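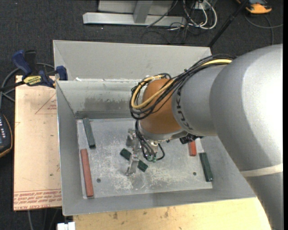

A KUKA arm reaches for a green block in the sorting bin at the Umenden hall.

Umenden's block sorting trial gets a longer run, but the numbers are thin

18 Mar 2020

The toy block sorting line at the Umenden reuse hall will keep running through the summer, its operators said this week, after a trial that they call a success and that several of the hall's own regulars call something less than that.

The line takes in donated building blocks, the long, chunky kind sold to schools and day care centers, and is supposed to send them out again in matched sets. Stimix, the company that set it up, says 229 sets have left the hall since the trial began in December. It has not said how many of those were complete, how many were put right by hand before they were boxed, or how many came back.

Those are fair things to ask. A set in this trial is 11 blocks in mixed colors, and a set with ten blocks in it is, to a kindergarten teacher, a set with a block missing.

The part of the line that visitors get to look at is the bin. It is light gray metal, with sides that slope in toward a flat floor, and the blocks go into it a few at a time. The arm comes down with two thin fingers, closes on a block and carries it off to one of the trays. The greens and the red-orange ones make up most of what passes through. Stimix chose the shape of the bin so that blocks would slide away from the walls and settle in the middle, where they are easier to pick up.

They don't always do that. Blocks end up along the edges, or with one end against the foot of a wall, and on a public afternoon earlier this month the line was stopped more than once so that a person could lean over and nudge one back toward the center. Stimix describes these as "assisted picks" and leaves them out of its count of stoppages. People who were standing there might have picked another term.

Then there is the matter of cleaning. The project's leaflet promises blocks that are "sorted, cleaned and ready for play." The washing is done before the blocks reach the bin, in a back room, by hand. The bin itself has clearly been worked hard: the floor is scuffed and dusted with a white powdery residue, and a dark smudge runs across the middle of the back wall. Asked about the powder, the operators said it was harmless and came off the blocks themselves. They did not offer a test result. Asked how often the bin is wiped down, they said "regularly."

None of this makes the blocks unfit for a classroom, and no complaint on that score has been reported. But a leaflet that uses the word "cleaned" invites people to look at the last surface the blocks touch before they are packed, and that surface could use a cloth.

The condition of the blocks is another sore point. Many of the green ones look mottled and slightly worn, as you would expect of something that has spent years on a playroom floor. Stimix says wear is not grounds for rejection unless a block is cracked or has a sharp edge. That seems sensible enough. What is harder to square is the price. Sets go for $4 each to schools in town and more to everyone else, and a parent group from the Jitari district has pointed out that the hall's old tables, where families dug through crates and filled a bag, charged nothing at all.

The tables were cleared away to make room for the line. The operators say they were hardly used. The parent group says they were used every weekend, and that no count was ever taken. Both statements can't be checked now, which suits one side better than the other.

Tiwari, the foundation paying most of the bill, has put out a short statement calling the trial "a promising model for community reuse." It says 85 percent of blocks went to the correct tray on the first try. The figure comes from Stimix. The statement does not say how many blocks were in the sample, over how many days, or whether mixed loads were included along with bins holding only one or two colors. A spokesperson for the foundation said a fuller report would follow and gave no date for it.

Taken at face value, that number still means a lot of blocks in the wrong place. Someone has to find them, and the hall says the final check on every set is done by its own staff at a table near the exit. Almost half of one full-time job now goes to that check. Before the trial, the hall had no such job — people sorted their own blocks and took them home.

Supporters of the line have a reasonable answer to some of this. The free tables worked for families who had an hour to spare, they say, and did little for a teacher who needed matched sets by Monday-morning standards: same sizes, enough of each color, all in one box. Three schools in the Umenden area have ordered a second round, and one has asked for larger sets. That counts for something, and it would count for more if the schools had been told what they would pay once the foundation's money stops.

There has also been real interest from children, who press up to the barrier on public afternoons and call out which block they think will be taken next. The hall says its visitor numbers are up. It has not published those numbers either.

For the longer run, Stimix plans to change the trays and add a second bin, this one with steeper walls. The operators expect that to cut down on blocks resting along the sides. Sorting by length as well as color is due to begin once the second bin is in place. At present the short and long blocks go through together and are split up at the checking table, a step that does not appear in the leaflet's drawing of how the line works.

The parent group has asked for two things in the meantime: one free table, put back by the entrance, and a weekly sheet on the wall showing how many sets went out and how many had to be fixed. The hall says it is looking into the table. On the sheet, it said it would need to talk to Stimix first.

Block donations are still being taken at the side door during normal opening hours. Wooden pieces, magnetic tiles and anything with batteries will be turned away. Schools that want a set should contact the hall's front desk, which is keeping a waiting list.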